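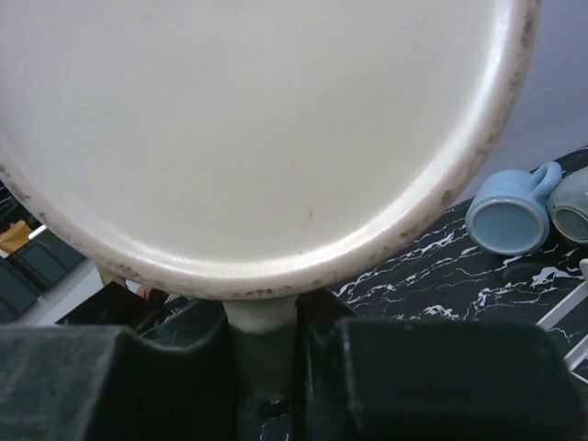 White plate, pale cream underside, with specks and smudges along the rim.

The Kiln Field at Grestow

Rain again. Third morning of it, and Yuto Ueda is kneeling on a feed sack at the bottom of Trench 2, scraping. He doesn't look up. "Floor," he says. Then, a minute later, "Maybe floor."

Grestow is a farm field outside Dultham, sloping down to the river Esta. Plow turned up tile here for years and it mostly ended up in the hedge. Then a survey picked out a long dark smear under the grass, 60 feet end to end, and the dig got its permit.

What they have so far: one kiln, collapsed inward. A ditch. A second kiln cut into the side of the first, so later, though how much later is anyones guess. Charcoal samples are off to the lab, results due in March.

Štěpánka Rusnák runs the finds tent. Mud to the elbows, bad coffee. She wants the ditch dug properly before anybody gets excited about the kilns. "Potters dump things," she says. "The ditch is where they tell you what went wrong." Warped rims, mostly. A jar that slumped sideways in teh firing and got pitched. She has 87 bags from the ditch alone and around 30 still unwashed.

The season is short, 12 more days on the permit. Trench 3 may not get opened at all. Ueda would trade it for a clean section through the older kiln, Rusnák would not, and they've been arguing it over lunch all week.

By four the light is going. Tarps on, pumps running. Ueda is still down there with his trowel, and it's floor now, he says, definitely floor.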